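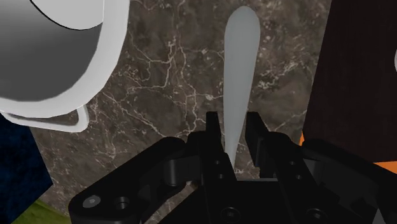 A white mug, seen from above.

The tea break, as I've always known it, is a short stop in the working day for a hot drink and a sit down. I grew up in Urnside, where the mill gave you two of them, and my gran Dorothy Bainbridge could get through 3 cups in one (she drank it scalding, I still can't!).

Most places I've worked had the morning one at half ten and the afternoon one whenever the boss went out. At Rüegg we got 4 biscuits each on a Friday shift rota, which caused more rows than the pay did.

We use cookies to make this site work better. Accept | Manage settings

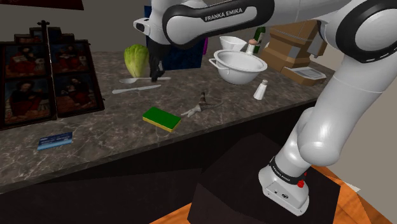 Customs and habits

Whoever stands up first makes the round, so people get very good at staying put. Milk first or last is a matter of family, and I'm a milk last person. In Urnside the break was called "drinkings", and older folk still say it – my uncle does, every single day. Some had bread and jam with it too, or a slice of cold pie if there was any left from the night before.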